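March, late, kettle on for the second time

So I finally went to the public meeting about the Botau range, the one I've been moaning about missing since the fall. Elin Probert saved me a chair near the radiator and I had my coat off for the first time in a week. Big crowd! Mostly people I half know from the ferry, plus a row of men in matching navy fleeces who turned out to be from Beltinex. They make the guidance parts for the new coastal defense missile, or some of the guidance parts, I never got it straight.

The missile is called Josta, which still makes me think of a soft drink for a pony. Range is 96 kilometers, they said, and it's meant to go on the back of a truck and be moved about so nobody knows where it is. The man from the ministry said "deterrent" so often that Elin started making little pencil marks on her agenda. I asked her later how many and she wouldn't tell me, she said it was classified.

What I wanted to know was the closure dates. I don't have strong views on the thing itself (well, I do, but they change depending on who I last talked to), I just want to know when the water off the point is going to be shut. Last year they closed it for a test, scrubbed the test for wind, then closed it again with one evening's notice, and the crab boats lost the lot. This year they're promising 11 days' notice and a text message. I signed up for the text message. The form wanted my "vessel class" and I put "none, I walk a dog."

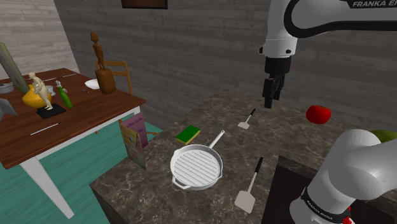 *Red apple, with a bit of green one at the right edge.*

The best question of the night came from a girl who can't have been more than fifteen. She asked what happens to the pieces. They fire the thing, it flies out over the sea, it hits the target barge or it doesn't, and then where does it all go? The Gavalas people (they run the range day to day, on contract) looked at each other for a good long while. Then one of them said there was a recovery vessel and that most of the debris was "accounted for." She said, "Most?" and sat down. I wanted to clap and then somebody did, so I joined in.

After that it wandered. There was a long back-and-forth about whether the road past the old radar station can take the launcher trucks, and a man behind me kept saying "culvert" under his breath, louder each time, until they let him have the microphone. He was right, too, the culvert is in awful shape. I've put my foot through the edge of it. They wrote that down.

Jobs came up, of course. The slide said 3000 across the whole program, and when somebody pushed on how many of those would be here, they said they'd have to come back to us. I'd like a dollar for every time they said they'd have to come back to us. The coffee was fine. The cookies were those thin almond ones that shatter down your sweater.

I don't know. I came out less cross than I went in, and I'm a bit suspicious of myself for that. Dad would have been up on his feet the whole evening. He went to every one of these things when they wanted to put the first battery on the headland, back when I was small, and he'd come home hoarse and eat cereal standing up. I kept thinking about him while the slides went by, all those tidy arrows curving out over blue water, and none of them had the name of the cove on it where he kept his boat.
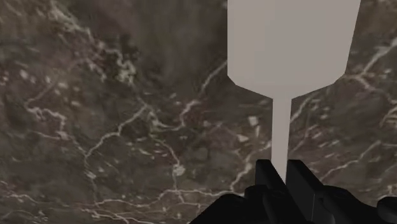

*Pale gray on dark marble. Love those veins.*

Elin drove me back and we sat in the car outside mine with the heater running and argued about whether the country really needs it. She thinks yes, plainly, look at the map. I think probably, and I hate the probably. She says I'm allowed to think a thing is needed and still want the culvert fixed, and I said fine, then I'll write a letter about the culvert.

Next meeting is in 3 weeks, same hall, and they've promised us a proper chart of the closure area. Must ask about the seal beach. Must also ring the vet, and find out where I left my good scarf, which I'm fairly sure is still on the back of that chair by the radiator.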